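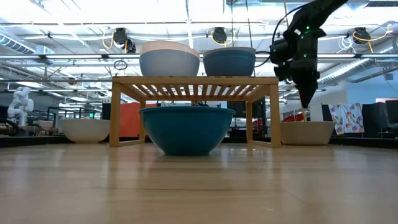 Plolska Brings the Sinska Bench and Bowls to Its Fatlow Store This June

Search news Enter keyword Go

FATLOW, June – Plolska, the home goods maker with a workshop and store in the Kincaid district of Fatlow, will begin selling Sinska this month. The new range is built around a low wooden bench with a slatted top, made to stand on a table, counter or sideboard and give a set of bowls somewhere to live. It is the first time Plolska has designed a piece of furniture and the bowls to go with it side by side, and we are delighted with how well they get along!

The idea came from the workshop kitchen, where there were always more bowls than shelf. Stacking them meant lifting out the whole pile to get at the one on the bottom, and the big ones never fit in the cupboard anyway. An early version of the bench was knocked together from leftover boards and used for fruit and mixing bowls for most of a winter. Visitors kept asking where they could buy one, and after a while it seemed silly to keep telling them they couldn't.

The finished bench has narrow parallel slats on top and rails running low between the legs. Smaller pieces go on the slats, and a large bowl slides in underneath. The clearance was the part that took longest to settle. Too low and the big bowl scraped going in; too high and the whole thing looked like a stool. The final height leaves enough room to slide a full bowl of lemons in and out with one hand.

Colors for the first season are teal, a darker teal-blue, white, cream, and a two-tone piece in pale blue-gray with a cream band at the top. Most of the bowls are plain, with rounded sides, and they are sold one at a time. Buyers can put together whatever mix they like – all white, all teal, or one of everything. Coiled baskets in soft off-white and blue are part of the range too, including one with a coral-pink stripe that has already caused some friendly arguments in the store over who gets the display model. Bread, onions, napkins, keys and yarn have all been tried in it at one time or another.

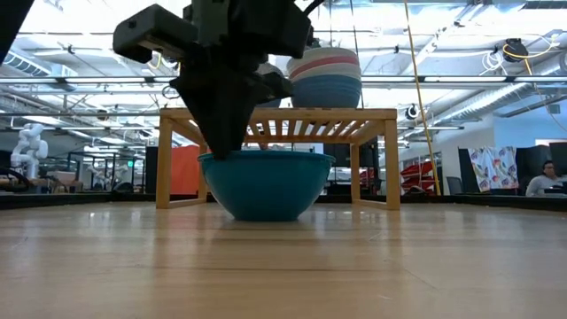

One customer from the spring preview wrote to say that the bench had gone straight onto her kitchen table and stayed there, with salad things on top and the big bowl below, and that she would like a longer one, please, for the hallway. A longer bench is being drawn up now. It won't be ready this season, but the preview brought in so many requests of that kind that it has moved to the top of the list. The same goes for a lid that fits the large bowl, which bakers in particular asked for.

The first run is 400 benches, made in the Kincaid workshop. Nearly 2,000 bowls and baskets will be ready for opening week, with more to follow through the summer as the colors are restocked. Each bench comes fully assembled with a small card on care: wipe with a damp cloth, dry with a soft one, and keep it away from the stove.

The store is setting aside its long front table for Sinska all through June. Visitors are welcome to move the pieces, try the bowls in different spots and bring along something of their own to see how it looks on the slats. Staff will be setting up a new arrangement every morning before the doors open at 10, and suggestions are very welcome (the dark teal-blue next to the blue-gray is the current favorite).

Shoppers from outside Fatlow can order by phone or through the Plolska website. Benches and bowls travel in separate boxes, and local delivery within Kincaid is free for the whole month.

About Plolska
Plolska makes bowls, baskets and small furniture for kitchens and dining rooms. Its workshop and store share 2 floors of a former seed warehouse in Kincaid, Fatlow, and the workshop windows are open to the street for anyone who likes to stop and watch.

Press contact: Plolska press desk, Kincaid, Fatlow. Samples of the Sinska bench and bowls can be borrowed for photography on request.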